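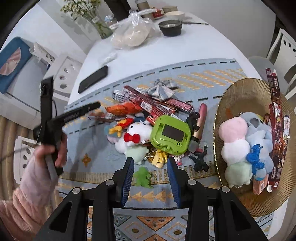 Sönmez Long Rope Necklace, brushed silver finish
Reviewed by Usman Butt
Apr 25, 2026

I bought this for my sister's birthday in January and she gave it back to me in March with the words "you deal with it", so I feel qualified to comment on both the giving and the receiving end.

It's a long rope chain with a brushed finish and a single enamel drop in a shade the shop in Drumness calls Sea Mist. My sister calls it grey. The drop is lovely, I'll say that first. The enamel is smooth right up to the rim, the colour shifts a little when you turn it, and it has survived being dropped on a tiled bathroom floor with no chip that I can find.

The chain is another matter. It twists. You put it on straight, you walk to the bus stop, and by the time you arrive it has wound itself into something you could moor a dinghy with. Thick jumpers are fine. Anything knitted loosely enough to have holes in it will be eaten. I lost five minutes and a good part of a cardigan sleeve to it at Easter.

Then the clasp. Sönmez fit a lobster clasp so small that I assume it was tested on an actual lobster. My sister has neat little hands and couldn't manage it behind her neck. In the end she slipped the whole thing over her head, which works perfectly well at this length and makes you wonder why they bothered.

I took it to Hacer Çetinkaya at the repair counter in Dudstead, who swapped the clasp for a bigger one and added a short extender while she was at it. That came to £14 and took her less time than it took me to find the receipt. She also told me to hang it up at night instead of dropping it in a bowl, and it does tangle less now.

The finish has held up. No green neck, no flaking, and only one shiny patch near the clasp where the brushing has worn off. I wipe it with a dry cloth when I remember. The box it came in is nicer than most of my furniture and now holds spare buttons.

Would I buy it again? With the new clasp, probably. At full price, no, but it turns up in their sale often enough that you can afford to wait and sulk.

Drop: 5 out of 5
Chain: 3 out of 5
Clasp: 1 out of 5, and that's for effort

My sister has asked for a book token next year.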